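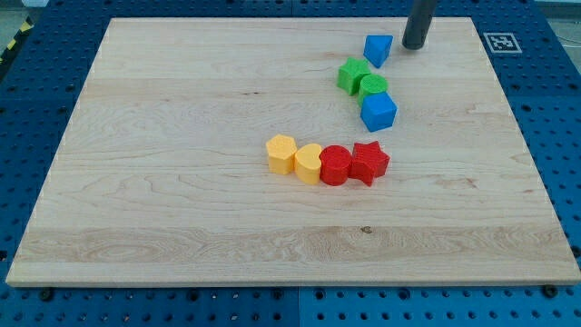
Block-pushing table, Josdale lab

Minutes, teleop demo check-in, 2021-02-14

I took notes again, so blame me for the typos!

Demos so far. We're at 290 good ones out of the 2,000 we promised Fillard, and 27 more are waiting for someone to look them over. The long curvy lines are slow going (the stars catch on everything, and the heart likes to spin when you push it off center), but I think we're all getting a better feel for the controller.

Lag. Still there. Koller sent a new driver and it helped a bit, mostly on small nudges. We agreed to stick with remote control for pushing and try hand guiding only for the Trandska job, where the arm has to press down.

Instructions. Long talk about wording! Some of us type "put the triangle by the green star" and some write a whole paragraph. Decided: one short sentence, color and shape both named, typed before you touch the controller.

Resets. Please don't tidy the blocks into the same row every time, I'm as guilty as anyone.

To do: I'll write up the wording rule and ask Koller about the lag. The other 2 items move to March.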